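ブログ内を検索
検索
キーワードを入力

ラジオスペイン語、三か月目の途中経過

七月に始めたスペイン語、まだ続いてます!自分でもちょっとびっくり。これまで中国語もギターもヨガも二週間でやめてきた人間なので、家族からは「今回はいつまで?」と言われていたんですが、気づけば涼しくなってもテキストを開いています。

きっかけは、駅前の料理教室でたまたま隣の台になったセグンド・ベタンクールさん(Segundo Betancur)。コロンビアの方で、日本語がものすごく上手なんです。玉ねぎを刻みながら「ソフリートは急いだら負けです」と言われて、その「負けです」の言い方が妙に頭に残ってしまって。帰りの電車で「スペイン語 独学」と検索して、その晩にはもうテキストを注文していました。勢いって大事ですね。

で、何を使っているかというと、最初の一か月はアプリのUsteoだけでした。通勤のバスで四つか五つ問題を解いて、正解すると鐘みたいな音が鳴るあれです。楽しいんですよ。楽しいんだけど、ある日ふと「りんごを食べるのは私の叔父です」みたいな文ばかり言えるようになっていることに気がついて、これでセグンドさんに何を話すんだろう、と思ってしまいました(叔父はりんごが嫌いです)。

それで買い足したのが、Muñozの入門文法。全部で436ページあります。分厚い!届いた箱を持ったとき、お米かと思いました。まだ動詞の活用の章をうろうろしていますが、説明がわりと親切で、例文が暗いのが気に入っています。「私たちはバスを逃した」「彼は鍵を忘れた」「雨がやまなかった」。なぜか失敗の文ばかり。でも失敗の文って日常でいちばん使うじゃないですか。おかげで「鍵を忘れました」はもう寝ていても言えます。

発音のほうは、rの巻き舌がぜんぜんだめ。お風呂で練習していたら、娘に「掃除機?」と聞かれました。セグンドさんに相談したら、巻けなくても通じるから先に母音をはっきり言ってください、とのこと。日本語の母音に近いから得ですよ、と励ましてくれて、単純なのでその週はずっと「あ・え・い・お・う」と言いながら洗濯物を干していました。

それから、ser と estar。どちらも「〜です」なのに使い分けがある、というあの有名なやつです。性質と状態、と教わってなるほどと思い、じゃあ「死んでいる」は estar のほうですと言われて、もう頭を抱えました。死、状態なの?Muñozにもさらっと一行あるだけで、深追いしないのが大人の態度なんでしょうか。いまはもう理屈を追わずに、出てきた文を丸ごとノートに写しています。

ノートといえば、Stadikの横長のやつに変えました。見開きの左にスペイン語、右に日本語を書くと、右を隠して自分でテストができるんです。学生のころ英単語でやっていたのと同じ方法で、結局ここに戻ってくるんだなあと。ペンは青。赤は直されている気分になるので使いません。

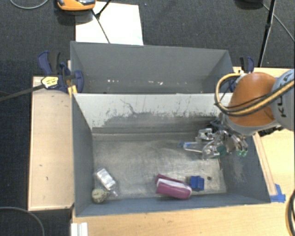

あと続いている理由として大きいのは、時間を決めたことかもしれません。朝、お湯が沸くまでの間だけ。長くやろうとすると私は必ずさぼるので、やかんが鳴ったらどんなに途中でもおしまい。活用表の「彼らは」のところでいつも鳴るので、三人称複数だけ異常に弱いです。それは来月どうにかします。

先週の土曜は、料理教室のあとでセグンドさんと近くの喫茶店Nirnanceに寄って、初めてスペイン語だけで注文ごっこをしました。セグンドさんが店員さん役で、私がお客さん。コーヒーをください、までは言えたんです。ところが「お砂糖は?」と聞かれて、とっさに出てきたのが「鍵を忘れました」。セグンドさんがテーブルに突っ伏して笑っていました。Muñozめ……。

でもそのあと、ゆっくりもう一回言ってもらったら、今度はちゃんと聞き取れました。sin azúcar、砂糖なしで。たったこれだけなのに、帰り道はほとんどスキップでした。知らない音のかたまりが、急に言葉になって耳に入ってくる瞬間、あれはちょっとくせになりますね。

そうそう、聞き取りには歌もいいと聞いて、古いボレロをいくつか教えてもらいました。テンポがゆっくりで、歌詞もだいたい「行かないで」か「忘れられない」なので、初心者向きだそうです。台所で流していると夫まで鼻歌を歌うようになって、意味もわからずに「心が」「心が」と繰り返しながらお皿を洗っています。corazón だけはもう完璧。夫のほうが巻き舌がうまいのが悔しいです。

次の目標は、過去形。点過去と線過去という二種類があるらしくて、目次を見ただけでそっと閉じました。セグンドさんは「昔話をたくさんすれば覚えます」と言うんですが、私の昔話、いま手持ちの動詞で話すとバスを逃して鍵を忘れて雨がやまなかった女の一代記になってしまう。もう少し明るい動詞を仕入れてから挑みたいと思います。

独学でスペイン語をやっている方、過去形をどうやって乗り切ったか、よかったらコメントで教えてください。ボレロのおすすめも待ってます!

最近の記事
・ソフリートを焦がした日のこと
・やかんを買い替えるかどうか問題
・ヨガマット、譲りました
・娘の自由研究につきあう夏
・二週間でやめた習いごと一覧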